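notes — calendars talk, Bovuldale library, Dec 4, 2012

START: don't thank everyone, Norbert does that. Straight in.

Ask the room — who still has a paper calendar up at home? Hands. Who knows what month it's turned to? (laughs, hopefully)

## 1. Why months are a mess

- 30 days, 31 days, one runt. Knuckle trick, do it with them, slowly
- Romans started with ten months. Winter just... not counted. September = seven, October = eight, all off by two now
- January and February bolted on later
- Caesar fixes the drift, 46 BC, year runs 445 days. "Year of confusion." Pause here, people like this one
- then leap years done wrong for decades after he died, every three instead of every four. Priests counting inclusively. Keep short!!

## 2. The missing days

- 1582, Pope Gregory, Oct 4 goes to Oct 15
- Britain and the colonies wait till 1752, lose eleven
- George Washington's birthday moves, Feb 11 to Feb 22
- riots story — probably never happened, say so. Hogarth painting is where it comes from
- Russia not until 1918, so October Revolution is in November
- Csaba will ask about Sweden. Feb 30, 1712. Yes it was real. Move on

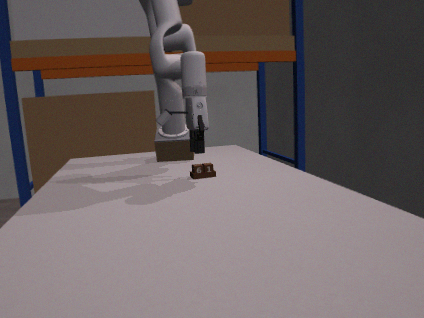 Rents and wages. This is the part I care about so don't rush it. If you lose eleven days do you pay a full quarter? Mostly the law said no, dates shifted instead. British tax year still starts April 6 becuase of it (more or less, there's a second fudge in 1800, skip unless asked).

Read out the bit from Csenge's shop ledger, page 467. Two lines only. Glasses!

## 3. Calendars you keep

- perpetual ones — blocks, wheels, sliding strips. Never run out, which is the whole idea
- two cubes puzzle: how do you get every date 01 to 31 with only two cubes, six faces each?
- let them try it, some 5 minutes, pencils on the tables
- answer: 0, 1, 2 on both. Then 3 4 5 on one, 6 7 8 on the other, and flip the 6 for a 9
- someone will say you need seven faces. Nod, wait
- Gyu-bin has the spare cardboard cubes, pass them back down the rows

The catch with a block calendar is you have to turn it yourself. Mine sat on the same day for most of last January. My aunt did hers before coffee, every morning, wouldn't sit down first. Don't tell the whole aunt story, there isn't time. 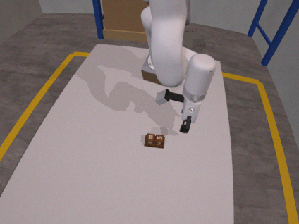 ## 4. People who tried to fix it

- French Republican, 1793, ten day weeks. Workers get one day off in ten, guess how that went
- months named for fog, snow, wind. Read a few, Brumaire, Nivôse, Ventôse
- Soviet five-day week 1929, color coded days off, husband and wife on different colors. Good line about couples, it's on the yellow card
- Kodak ran thirteen months of 28 days inside the company till 1989. Check how you say Cotsworth
- World Calendar, blank day at the end of the year, churches hated it — breaks the seven day week

If running long drop Kodak, NOT the Soviets.

## End

Back to the hands question. Ask who's going to go home and check thier wall.

Questions, 30 minutes max, room has to be clear for the choir. Paavo has the mic. Repeat each question out loud, back row couldn't hear last time.

Maya 2012 thing WILL come up. Short answer: a cycle ends, another starts, same as ours on New Year's. Don't get drawn in.

Bring: yellow card, ledger copy, water, the pencils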